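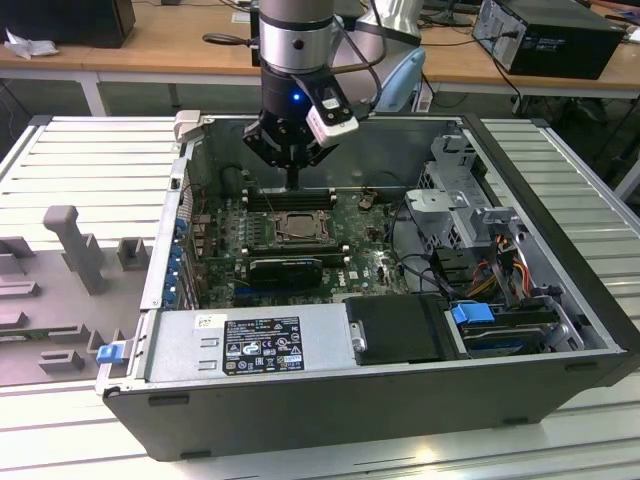
Home Opinion Housing Schools Letters Archive

5 min read

The case for keeping the old desktop

Lallstead will decide in July whether to replace the 300 desktop computers now in use across its schools and branch libraries. The proposal before the town would retire all of them at once and sign a lease for new machines, renewable every three years. The position set out in these pages is that the town should decline the lease and put a smaller sum into repair.

The argument for replacement deserves a fair hearing. Older computers run slowly, and a pupil who waits several minutes to open a document has lost part of a lesson. Library patrons applying for work or benefits cannot be expected to start over when a session freezes. Kaisu Nieminen, who wrote the proposal, is right to say that the present condition of the equipment is not acceptable and that a predictable annual cost is easier to plan for than a string of small emergencies. The disagreement concerns the remedy.

A slow computer is very often a computer with too little memory, or one with an aging disk. Both faults can be put right by a person with modest training and a screwdriver. The town has never tried this on any scale. Its support contract with Erkgate pays for visits and for the removal of failed units, and it contains no provision for upgrades. A technician who finds a sound machine short of memory may report it as slow, and may do nothing more. It should surprise no reader that the reports have piled up.

Last winter the Mindis branch library was permitted to depart from this practice. Toivo Saarinen, the branch manager, had 68 computers in his building and in the annex next door, most of them listed for disposal. He asked for parts in place of new units and was given a small allowance. By spring all but three were back in daily service. The work was done in the mornings before opening, chiefly by Kam-wah Lam of the library staff, who had repaired office equipment in a previous job. The branch has since withdrawn its request for replacements.

One branch does not prove a policy. The Mindis machines were of a single model, which made parts easy to buy, and few branches employ anyone with Mr. Lam's experience. A townwide program would need paid hours, a supply of parts and a room to work in. It would also need an honest rule for deciding when a computer is past saving, so that staff are not left tending equipment that can no longer receive security updates. These costs are real and should appear in any comparison. At present the town has no comparison at all. The proposal prices one course of action in detail and dismisses the other in a single paragraph.

There is also the question of what may be opened. Under the terms of the proposed lease, the town would not be allowed to add memory or change a drive without the written consent of the lessor. Many of the units offered are sealed designs in which the memory cannot be changed by anybody. The ordinary tower, with a side panel that comes off and slots that accept a new part, is an unfashionable object, but it leaves its owner with choices. Public bodies ought to think carefully before giving those choices up — particularly when the next decision will fall to people who had no part in this one.

The lease has a further weakness. It treats every desk alike. A catalog terminal that does nothing except search for books has no need of the machine that a design class requires. Sointu Partanen, who teaches that class at the upper school, has asked for a dozen powerful computers and has a strong claim to them. She should have them this year. The remaining desks can be considered on their merits.

The town should therefore buy new equipment where the need has been shown, renegotiate the Erkgate contract so that upgrades are included, and extend the Mindis arrangement to two further branches for a full year. The lease can be looked at again after that, with figures from our own buildings to set beside it.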